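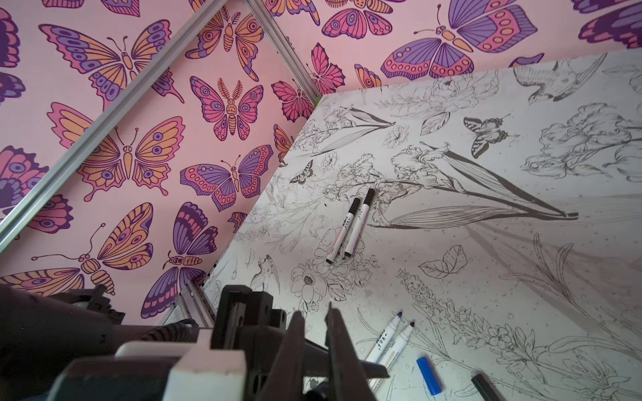 Work Permit Renewals: Notes From a Sponsoring Office

The office of Flalletti has sponsored foreign employees for 15 years, and I have prepared most of the renewal files myself. The present rules ask a worker to apply again every 18 months, even when the employer, the job and the address have stayed the same.

In January, my colleague Petrică Dinu submitted his third renewal. The file ran to 20 documents, most of them copies of papers the agency already held.

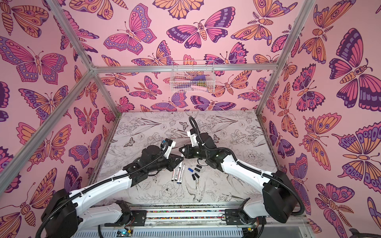
Butterfly wallpaper on three sides.

The bill now before the legislature would extend the permit period and allow a short form for unchanged cases. It would also raise the filing fee to $800. I support the first part and have written to our representative to oppose the second.

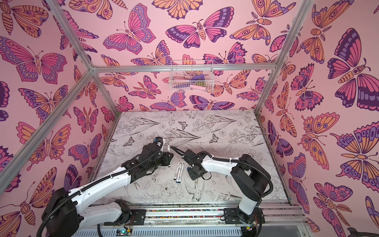

May an employee continue working while a renewal is pending?

Under the bill, an employee who files before the expiration date may remain in the same position until a decision is issued.

Lăcrămioara Pascu of Oprea has asked that the fee be divided between employer and worker. I do not share her view — the employer requests the labor and should pay for the permit.
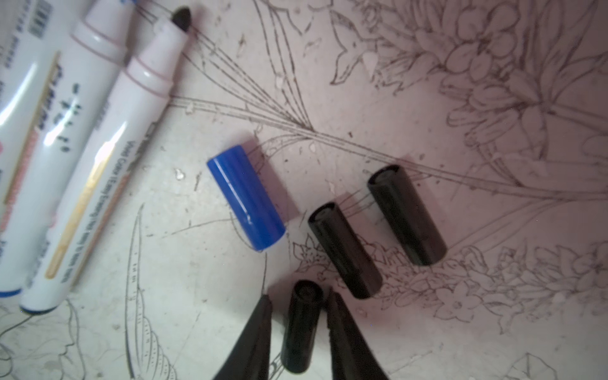 Markers on the botanical line art.

Written comments on the bill are still being accepted. I will post our letter on this page once the Tokska office has signed it.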